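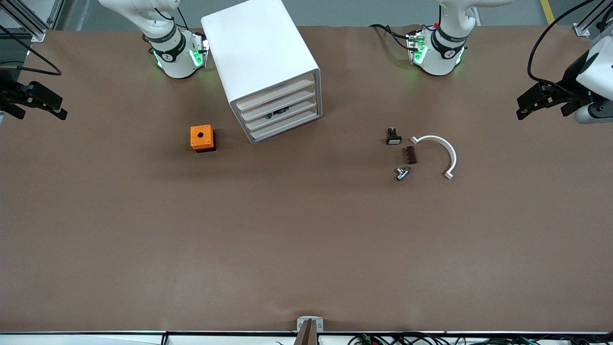
Subject: Re: Open day, Lustetti cell – running order

The second station is confirmed for Tuesday. Both arms will run the sorting routine: small parts into the four-drawer cabinet, one part per cycle. Visitors stay behind the yellow line while the arms are powered.

> Will the Nisano planner be live, or are you
> replaying recorded paths? Our group from Ratico
> would like to see it cope with a moved part.

Live. We will shift a part between cycles on request – please keep it to the right half of the table, as the left has not been recalibrated. The controller logs every cycle, and I can send the export to anyone who asks.

Groups are capped at 7. The first starts at 10 am in the Jõgi building, room 104.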